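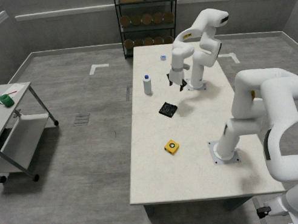 Two-arm cell in the sim, Thursday's layout. Far arm open over the table, near arm bottom right.

ok thread on how I set up the two-arm cell, bc three people asked and my notes are a mess

1/ Start with the mounting plates. Both arms sit along the right side of the table. I had the near plate rotated 4 degrees off from the real one for most of November. Every grasp on that side landed a bit wrong and I blamed the gripper. sorry gripper

2/ Fix the plate frame first, THEN redo the arm base. Other way round and the offset gets baked in twice. Ask Magdolna how she knows

3/ Fingers. Park them open before you save the scene. Saved closed = first command jumps and you get a lovely contact explosion

4/ Props: bottle with the blue cap, flat black square, yellow block. Keep the block turned diagonally, the square too. If everything lines up with the table edge the planner looks way smarter than it is

5/ Mug goes on the cart, on its side. Leave it there. The cart is its own body so dont parent it to the table - move the table and the mug comes along for the ride

6/ Collision meshes on the Meretti config were too fat at the wrist. Swapped for the Zastus ones, 43 warnings down to 22. Rest are all from the shelf, ignoring those for now

7/ Joint limits: copy them from the real controler, not the old file. The old file is wrong on the elbow. I keep meaning to delete it

8/ Running build 1230 if you want to match mine. Will push the plate fix tonight after food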